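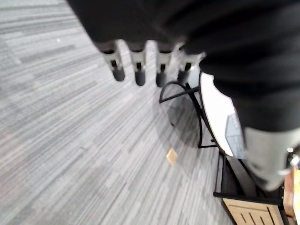
*The round table with the white top and thin black rim.*

Deolinda Guerreiro has arranged vegetables for a living for 40 years, first at her uncle's stall in Brasham and now at Antunes, the small greengrocer's where I met her in April. She offered me a stool and a glass of water, and began to speak before I had opened my notebook.

"People ask me about prices," she said. "I prefer to talk about crates."

The crates are of wood and stand in a row, with a slatted front. She bought them from a joiner in Stostov, who wanted to make them deeper. She refused. "In a deep crate the bottom is forgotten. I want that my hand reaches the bottom without bending the back."

I asked how she decides which vegetable goes beside which. She told me that colour comes first, and after it the weight. The carrots keep their green tops, and customers sometimes ask her to cut them off. "I cut them at the till, if they wish it. In the crate they stay. An orange heap without green is a little sad, no?"
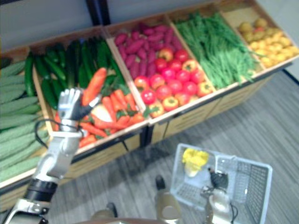 *Bitter gourds, cucumbers and carrots, sweet potatoes, tomatoes and peppers, and green beans.*

The bitter gourds were a risk. When she ordered them the first time, she sold 2 in a week and ate the others herself, with egg. Now there is a full bin of them, laid side by side. "They must lie like this, in the same direction. If you throw them in, the skin is marked, and the customer thinks they are old."

With the beans she is less strict. She tried to tie them in bundles and gave it up after a month, as everybody opened the bundles to choose. "Beans I leave in peace," she said.

The purple sweet potatoes stay at the back, with tomatoes and peppers before them. This is an arrangement she has changed many times. Her nephew would like to have the tomatoes in a separate bin, and they have not yet agreed about it. She believes that the red beside the purple makes people stop walking.

We spoke also about the baskets. She likes the white plastic ones, which she can wash quickly in the sink behind the shop. Before, she had wicker. "Very beautiful, and full of soil in every corner. I had 6, and I gave them to my sister for the laundry."

The small round table came from a café in Mevlow that was closing. I asked if she would put fruit on it in summer. She thought for a moment. "Perhaps cherries," she said. "But then they eat them while they talk to me, and I must pretend that I don't see."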